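Plodville Community Board > Home Computing > Buying used server processors for a home machine

rpeeters
I want to put together a quiet box for backups and family video. My budget is tight and used Xeons go for next to nothing now. Is there any reason to avoid them? Electricity in Wandine went up again in November, so running cost matters.

kmarchuk
I went the used route and have no complaints. Check that your board supports the exact model before you pay. Some processor pictures:
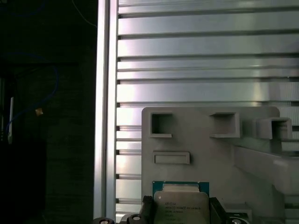
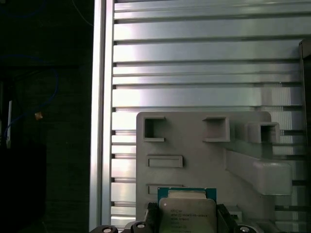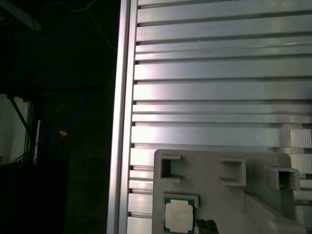
Middle one is a Xeon E5, the last is a chip in a gray tray, with slotted metal behind.

els_h
I'd skip it. I ran an old dual-socket server for 17 months and the power bill ate whatever I saved on parts. A small low-power desktop does backups fine.

kmarchuk
Dual socket is a different animal. Mine is a single chip and it idles at 40 watts with two drives.

els_h
Measured at the wall, or from software?

kmarchuk
At the wall, with a plug-in meter.

els_h
Okay, that's better than I expected. I still think it's a lot for a machine that sits there all night.

Ardalan G
Memory is the other half of this. Registered ECC is cheap used, but it won't work in most desktop boards. Riet, how many drives do you want?

rpeeters
Four to start, maybe seven later. The case is a Cedness tower I already have.

Ardalan G
Then count the SATA ports first. Adding a controller card costs money and a few more watts.

jgeerts
Don't buy from a listing that says "pulled, untested" unless returns are allowed. I got one of those and it never posted. Seller stopped answering — lesson learned. Simões on the main road takes returns for two weeks, but you pay more.

kmarchuk
Agree on returns. I'd also look at the contacts on the underside and ask for a photo if the listing doesn't show them.

rpeeters
Thanks all. I'll borrow a meter and see what my current desktop pulls before I spend anything.

els_h
Good plan. Post the numbers when you have them.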